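Drinking Water in the Shared Building: Notes After Six Months

I have lived in the Lemetti building for six months, and in that time the question of drinking water has taken up more of the residents' correspondence than rent, noise or the lift. It seemed proper to set down what has been learned.

The mains supply is safe. The landlord had it tested in September, and the report was placed on the noticeboard by the post boxes. The difficulty is one of taste. The pipes on the upper floors are old, and water that has stood in them overnight has a flat, metallic quality that remains after boiling. Tea suffers most. Coffee conceals it to some extent.

Residents have taken different approaches. Several households on the second floor use filter jugs, which must be kept in the refrigerator and whose cartridges are often left in place well past their proper date. Others run the tap for a minute each morning and consider the matter closed. A number of us, myself included, have bottled water delivered by Dellau, a small firm operating from the Jonov industrial estate.

The delivery arrangement merits some explanation for new tenants. An order placed before noon is brought the following morning. A deposit is payable on each large bottle and is returned when the empty is collected. Empties should be left inside the front door and must not stand on the stairs, as the fire notice makes clear. My own account for the period came to 3,019 in local currency, of which 100 was deposit. I had expected a lower figure. The family who run the Đỗ grocery on the corner will also order bottles on request, at a slightly higher price, and will carry them up for older customers.

Cleaning is the part most often neglected. The taps and drip tray of any dispenser should be washed weekly, and the inside rinsed through whenever a bottle is changed. The outside of the neck should be wiped before it goes in.

The landlord has written to say that the pipes serving flat 76 and those above it will be replaced in the spring. I intend to keep my deliveries until the work is finished, and will report on the taste of the tap water afterwards.

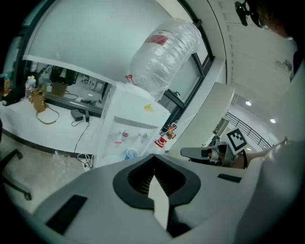
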